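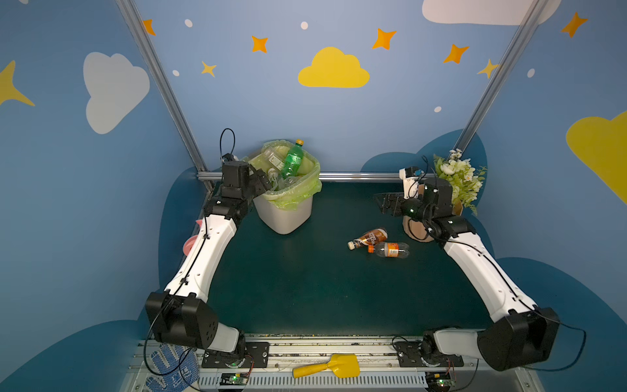
Do You Really Need a Bin Just for Bottles?

Tue 23 June

I have been reading a lot of home organizing advice this spring, mostly while avoiding organizing my home, and every site agrees on one thing. I need more bins. One for paper, one for cans, one for plastic bottles, one for the stuff I can't identify. The Nestance newsletter had a whole page on it, with a sorting station that costs $134 before you buy the bags that fit it.

I'm not convinced. A plain white plastic bin with a bag folded over the rim does the job for bottles, and a thin yellow-green bag has one real advantage over a black one, which is that you can more or less see through it. Three bottles in there already, green soda bottle with the yellow cap poking out at an angle, and two more lying on the green mat waiting their turn. You don't need a label maker to tell you what goes in it.

What bothers me about the three-bin systems is that they assume the hard part is knowing where things go. I know where an empty bottle goes. My trouble is the five feet between where I finished it and where the bin is. A prettier bin doesn't shorten that. Moving the bin did, a little. I had it under the sink for years, behind a door, and the bottles piled up on the counter. Now it stands out in the open and maybe half of them make it in on the first try.

Then there's the caps question. Caps on or caps off? I've read both, stated with total confidence, sometimes on the same website. My town's flyer says on. The flyer before that said off. I leave them on and I've stopped looking it up. A bottle with its cap screwed down does take up more room, because you can't flatten it, so squeeze it first and then put the cap back. It will crackle at you for a minute.

Same with rinsing. A quick swish for soda or juice, fine. I'm not running hot water over a bottle for two minutes so it can be spotless on its way to the truck.

I did try the Datska bags, the ones sold as "no slip." They slipped. Any bag slips if you stretch it barely over the edge and then drop something heavy in. Get a bag a size too big, fold a good few inches down over the outside, and leave it wrinkled. It looks messy. It stays up better than the special ones did, and a roll costs a lot less.

The other tip I keep seeing is to "style" the corner so the trash area feels intentional. A plant, a basket, a little sign. I rolled my eyes at this one, and I'll admit I like a brown paper pot of fake white flowers across from a bin more than I expected to. Does it make anyone recycle more? I doubt it. Fake flowers also collect dust, and paper pots don't enjoy puddles, so keep it well away from anything with a drip left in it. But it's cheap and it doesn't need watering, and I've spent money on dumber things.

As for the crusher gadget from Kabbaj that a couple of you have emailed me about: it bolts to the wall and squashes one bottle at a time. I have feet. If somebody is getting through 1,000 bottles a year, maybe I'd listen.

I'm going to stick with the single bin until July and see if the counter stays clear. If it doesn't, I still won't be buying the sorting station, but I might move the bin again, closer to the couch.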